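Bradton, November

**"Trevaskis" to open at the Skillell, with director Glenys Tuhiwai on hand for the first night**

The Skillell Cinema in Bradton will host the first public screenings of *Trevaskis*, the second feature from writer and director Glenys Tuhiwai, beginning with a Saturday evening show at 7:30. Tuhiwai and her lead actor, Aurélien Sabatier, will both be there, and they'll stay after the credits to take questions for as long as the audience wants to keep asking them.

We've wanted to show this one ever since we saw a rough cut in the spring, and we're thrilled it's finally here! *Trevaskis* follows a retired piano tuner (Sabatier) who comes back to the house he grew up in to clear it out before the sale. In the attic he finds a box of cassettes his father recorded during the last winter of his life. He has nothing to play them on, so he starts knocking on doors up and down the street, and the film goes with him, one kitchen at a time. It's a quiet story with a lot of talk in it, and it's also very funny, especially in a long stretch with a neighbor who will lend him a tape deck only if he fixes her piano first.

"I wrote the kitchens before I wrote the plot," says Tuhiwai. "I wanted to know what each of these people had on the stove. Aurélien kept asking me what his character had eaten that day, and by the second week I was making it up on the spot and he was using all of it."

The film was shot in 21 days in and around Bradton, with a crew of 10 and a cast drawn mostly from local stage companies. Sabatier learned enough piano tuning to do the work on camera himself, and what you hear in those scenes was recorded live in the room.

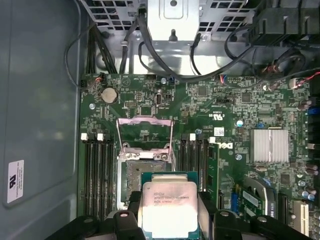
Tuhiwai cut the film with her own small company, Bivemano, out of a converted garage behind her house. She did the edit and the first sound pass herself over one long summer, and she talks about that summer with real affection, even the parts that went wrong. Tuhiwai says she can now talk about heat and fans nearly as long as she can talk about lenses. She'll happily do either on Saturday, so bring your questions.

The sound mix deserves a mention of its own. The cassettes in the story were recorded on real tape, then played back in the attic set so the hiss and the rafters would be part of the same sound. In a good theater it's lovely, and our main room has just had its rear speakers replaced.

*Trevaskis* will run for 3 weeks after opening night, with evening shows daily except Monday and a captioned matinee each Sunday. The running time is about 200 minutes including the intermission. Yes, it's a long one! The café will stay open through the break, with soup, sandwiches and the usual pies.

Tickets are on sale now at the box office and by phone. Seats for opening night aren't numbered, and the doors open at 6:45. Members get their regular discount on every show in the run, opening night included.

**For press**

Reviewers who'd like a seat on Saturday, or a short interview with Glenys Tuhiwai or Aurélien Sabatier that afternoon, should contact the Skillell press desk. Stills, a full cast list and a two-minute trailer are available on request.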